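Budgeting for a table-clearing robot arm
By the Millby Kitchen Notes desk
5th December
Last updated: January

I priced a Plamia arm for clearing cups off our big table, and the arm was the easy part of the sum. What I'd missed was all the little stuff - spare finger pads, a clamp, a longer power cord. I put $200 aside for those and I'm glad I did! 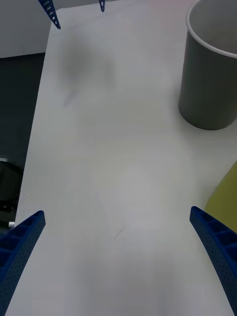

Measure your table before you order, and measure again with the chairs pulled out. Lennox charges a $20 restocking fee (ask me how I know), and my first mount went straight back. I'd also buy one spare set of fingers right away, and write the part number inside a cupboard door.

Then make a list of what you want picked up. Cups, bottles, whatever lives on your table - take the widest one to the store and check it against the gripper opening.
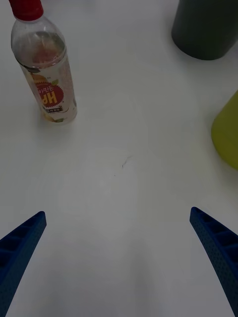 Is it worth paying for the service plan?
I'd skip it the first year and put $7 a week in a jar for repairs. Gernstead wanted $154 up front, and their plan left out the fingers.

154 shares | 20 comments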